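Indexing a symbol dictionary, part two: colors and cross-references

08/05/2023

The first post covered how I settled on a headword list for the symbol dictionary. It ended with 215 entries and a promise to explain the cross-references, which took longer than the entries did.

The book is a reference work on motifs in panel painting and carved ornament. Tudose is publishing it, and their house style allows two kinds of cross-reference: "see" and "see also." A "see" reference sends the reader from a term I don't use to the term I do. Laurel wreath, see Crown. A "see also" reference links two entries that both exist. Mixing them up is the most common fault in reference books of this type, and I found it in several of the older ones on my shelf.

I keep the entries in Poltum, which stores each one as a plain text record with fields for headword, variants, period, medium and sources. It checks that each "see" points to a live headword. It does not check whether the pointer makes sense, so Goat pointed to Scapegoat for most of a year.
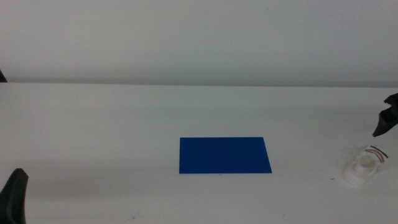

Animals and plants were simple to sort by comparison with colors. A lily is a lily in most of the sources, and the argument is over what it means. A color term has to be settled before you can argue about meaning at all. Medieval Latin writers use words that cover parts of what we would call blue, gray and green, and translators have made different choices about each. I have 67 passages in the file where two published translations disagree on the color named.

My rule is to quote the original word, give the translation I'm citing, and put the entry under the plain English color. Purple is the exception. It gets a split entry, one half for the dye and one for the color, because a garment can be called purple in a text for its dye and its cost while looking closer to dark red.

Gold has its own problem. It is a material in some entries and a color in others, and painters moved between the two. A halo in gold leaf and a halo in yellow paint may carry the same meaning but belong to different periods and different budgets. I list both under Gold with a medium tag. The Tetunano style guide, which I used for an earlier book, would have made two headwords. I tried it that way and the cross-references doubled.
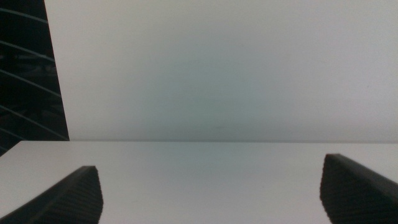 White is the shortest of the color entries and the one I have rewritten most. The draft said "purity, mourning, light" and left it there, which is what every handbook says. The difficulty is that white is often the ground and carries no meaning of its own. The tabletop between those two dark grippers is white, and no one would index it under Purity. A chalk ground showing through thin paint should be treated the same way. The entry now opens with a test: if the white is applied to a figure, a garment or an attribute, it may be read as a symbol; if it is only the surface on which something else sits, leave it alone.

Black needed the same test with the terms reversed. It is common as an outline, and outlines are not indexed.

The entry count for colors now stands at 9. Orange was cut. I could not find enough early sources that name it apart from red or yellow, and it survives as a "see" reference to both.

Next is the list of plates. Itevum has the scans, and the captions still use the old headwords. I plan to have those corrected by September, starting with the carved capitals, where the variant spellings are worst.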